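Shared Kitchen at Nurninstead: Frequently Asked Questions

Who can use the kitchen?
Anyone staying in the house. You don't need to book unless you are cooking for more than 15 people. For that, speak to Refilwe Nel at the front desk.

What is there to cook with?
A stove, a microwave and a green electric pot with a glass lid. The pot is the one most guests ask about. It handles soup, rice and noodles well.

The labels on the electric pot are in Chinese. How do I work it?
Turn the big dial in the middle of the panel to choose a setting. An English sheet is in the drawer marked 2. Please put it back when you are done.

Can I put the pot in the dishwasher?
No. Unplug it, let it cool and wipe the outside with a damp cloth. The glass lid can be washed by hand in the sink.

Where do clean plates go?
On edge in the rack on the counter. Once dry, they go in the cupboard – largest at the bottom.

Can I eat in my room?
Yes. Bring plates back the same evening, and keep them off the carpet if you can. Over 200 guests come through each year and we would like the set to last.

Something broke. What now?
Tell Tshepo Ngubane on extension 3505. We don't charge for a broken plate. We do charge for a missing pot lid, as replacements are hard to find.

Can I leave food in the fridge?
Yes, with your name and room number on it. Unlabeled food is thrown out every morning. 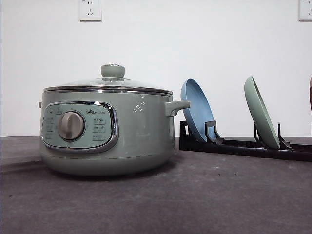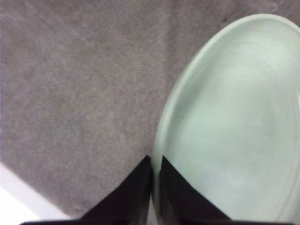
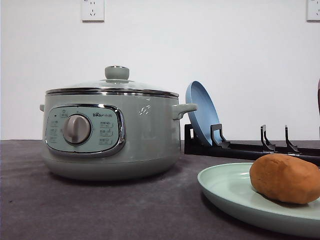

The last picture: the electric pot, with its dial on the front.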